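Print workshop notebook, Atness School of Art
September 2018

Member cards and course flyers for the fall term. Office wants 700 flyers, two colors, on the Draneo cream stock. Cards can wait until the logo is settled.

Cut the stock down in the morning. The guillotine is leaving a burr on the last few sheets of every stack, so I put a scrap board under each one and that helped. Blade needs to go out for sharpening before the etching course starts. 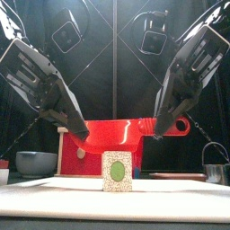

Coated two screens with the new Ackah emulsion. Exposed the first for 7 minutes and the fine type washed out, mostly in the fee table. Second screen got 8 minutes and held. Left both in the rack to dry and wrote the time on the frame in pencil. Please don't use marker on the frames, it comes off on the next person's stencil.

Blue first. Mixed it from the old tub plus a little white and it is close enough to last year's. Kept a swatch, taped inside the back cover of this book. Ran the first pile on the Ginoden table. Vacuum is weak in the front left corner and the sheets lift there when the squeegee comes back. Taped over the unused holes, better after that.
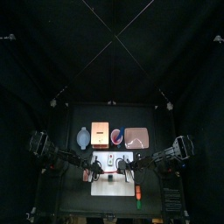 Photo: Myroslav Panasiuk

Registration drifted on the second color. I thought it was the hinge clamps but it was the paper, which had taken up damp overnight by the sink. Moved the piles to the shelf over the plan chest and carried on after lunch. Lost 11 sheets. They are in the proof drawer if anyone wants them for test pulls.
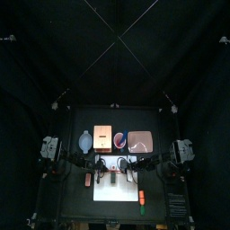
The still life course needs a drawing for its side of the flyer, and Myroslav has offered to make one. I asked him to keep it to flat shapes that will cut cleanly in one color. Household things lined up along the far half of a dark tabletop, with black cloth hung around it, would suit us well. Even the sag in the fabric overhead could be left as bare paper lines. He will bring a first version on tracing film so we can expose straight from it.

Cleaned up with the citrus wash. We are down to one can. The drain trap was full again, emptied it.

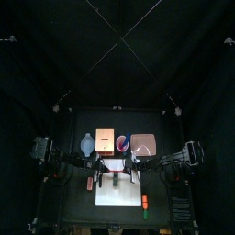 Still to do:
Order wash and two rolls of brown tape.
Ask the office if the March course list is final, as they want it on the back of the cards.
Reclaim the first screen.
Check the mesh on the small frames, one has gone slack.
Trim and box the flyers once the red is dry.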